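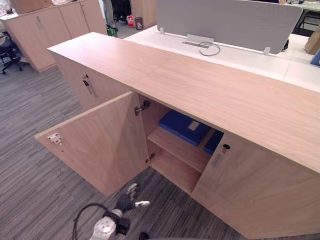

## 4.3 수납장 문 열기와 파일 꺼내기

Fomura 작업 패키지의 사무실 정리 항목 중 수납장 작업을 설정하는 절차입니다. 여닫이문 열기는 지원 기능이고, 선반에서 파일을 꺼내는 동작은 시험 기능입니다.

1. 잠금장치를 손으로 풀어 둡니다. 열쇠를 돌리는 동작은 지원하지 않습니다.
2. 문이 열리는 범위의 바닥을 비웁니다. 바퀴 의자는 통로 밖으로 옮기십시오.
3. 설정 화면에서 **문 유형 > 여닫이**를 고르고 경첩 방향을 입력합니다. 문이 두 짝이면 짝마다 따로 등록합니다.
4. 손잡이 형태를 **홈형** 또는 **돌출형**으로 지정합니다.
5. **시험 열기**를 2회 실행합니다. 두 번 모두 성공해야 다음 단계가 활성화됩니다.
6. 파일 상자의 위치를 선반 단위로 저장합니다.

> **주의:** 케이블이 문 아래나 바퀴 밑을 지나가지 않게 하십시오. 문이 걸리면 비상 정지 버튼을 누른 다음 손으로 닫습니다.

> **참고:** Tumstead 시험실에서 문 열기를 1,026회 실행한 결과 사람의 도움 없이 끝난 것은 552회였습니다. 실패는 대부분 홈형 손잡이에서 나왔습니다. 현재 버전은 사람이 지켜보는 상태에서만 사용하십시오.

눕혀 둔 상자는 세워 둔 상자보다 집기 어렵습니다. 집기에 실패하면 상자를 선반 앞쪽으로 당겨 놓고 6단계부터 다시 진행합니다. 문 닫기 설정은 4.4절을 참조하십시오.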